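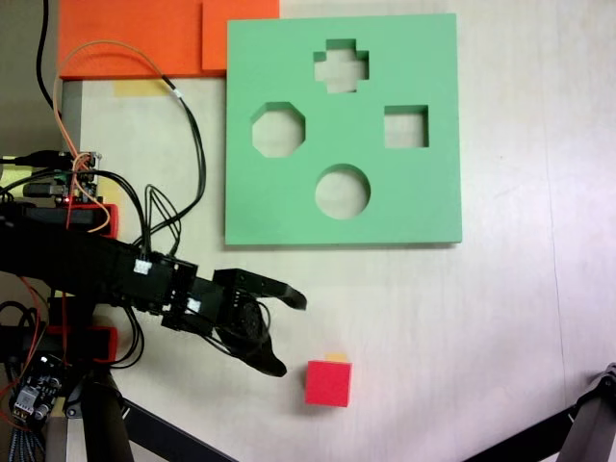
Sebastian has hands!

Well, one hand, with two fingers. But after a month of an arm that could only wave at me, I'm calling it a hand and I'm very pleased with it. Sebastian is my desktop arm, for anyone new, and he's named after the shop in Drutow where I bought the first bag of brackets. All the joints are Teken servos daisy-chained together, and the software is my own, a heap of scripts called Liltar that I keep meaning to tidy up before anyone else sees it.

The job I've set him is a toddler's one. Pick up the red block, carry it over, put it down where it's meant to go. I started with the green shape board and its four holes (cross, octagon, square, circle), and I was so sure we'd go straight to posting things through them. We did not go straight to posting things through them. A hole wants you to be right in every direction at once, including the twist of the wrist, and mine was all over the place. So the board is for later, and for now I'm using the green platform, where he only has to set the block down on a flat top and let go.

Getting the fingers to behave

The gripper servo takes a position number, and for ages I was driving it from 1,000 when fully open to 3,000 when fully shut, because those were the limits I'd typed in on the first evening and never looked at again. Fully shut with a block in the way means the motor just keeps pushing. It got hot, it hummed, and twice it gave up and went limp with the block halfway across.

What I do now is close in small steps and read the load back after each one. When the load goes over 207 he stops closing and holds. I got to that number by trial and error on a Tuesday night with a cup of tea going cold, and it will certainly be wrong for anything squashier than a block, but for this one it's lovely. You can hear the difference too! No more hum, only a little tick and then quiet.

I also slowed the lift down. I had the speed for the shoulder at the same setting as the wrist, which made the whole arm bounce at the top of the move. At 100 the shoulder goes up like an old man getting out of a chair and the block comes with it.
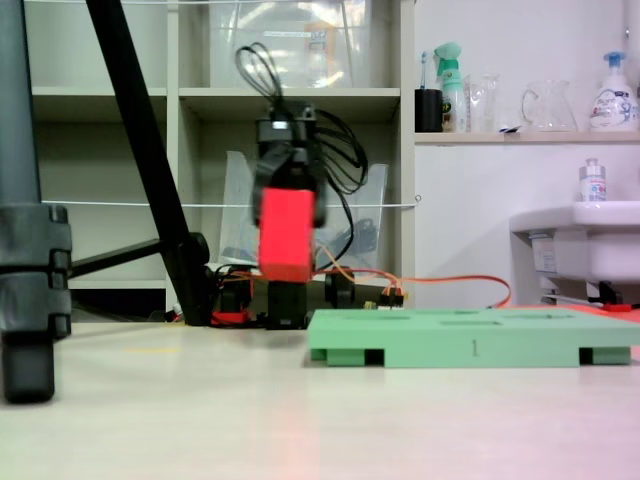 Wires, wires, wires

My next headache. The cables at the wrist need enough slack to let the joint turn, so they stand up in loops on top, and every so often a loop finds something to hook itself on. I tried tying them flat and then the wrist couldn't get round as far as it needs to. At the moment they're loose again and I'm keeping an eye on them. I've got some spiral wrap coming, and if that's no good I'll try sending them down the inside of the upper link, although that means taking the elbow apart and I've only just got it to stop squeaking.

The orange wires are longer than they need to be as well. Shortening them is on the list, under "find the good crimping tool".

Putting things down

Letting go is harder than picking up, and I didn't see that coming at all. Open both fingers too fast and the block gets a nudge from whichever one is last to leave. I've added a pause before release and a slower opening, then a straight lift before the arm swings away. The swing used to come first. You can imagine.
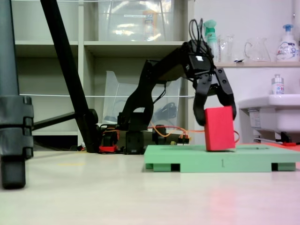 One reader wrote in after my last post to ask whether I'd thought of sticking something soft on the fingertips before doing any more with the code, as a strip of bicycle inner tube had cured the same nudging on a home-made gripper. I hadn't, and there's an old tube in the shed, so that's my weekend. I'll have to find a new load number once the rubber's on, and then the square hole gets another go.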